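El kit de Hirkham costaba 3000 y se alquilaba por 300 al mes. Yo venía a reseñarlo para Rurnedex y no pensaba coser nada.

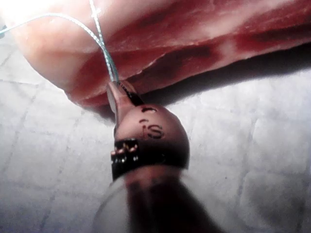

Mi madre cosía redes en Ponce. Me acordé de ella cuando la pinza se apoyó en el borde deshilachado del tejido, allí donde entraba el hilo verde azulado. Ella también tenía esa paciencia —o esa terquedad.

A las 7 pedí probar los mandos. Me temblaban las manos.
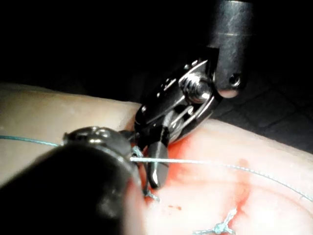

El kit de sutura, con un nudo azul ya terminado sobre la almohadilla.

Aquella noche escribí la reseña y borré el precio dos veces.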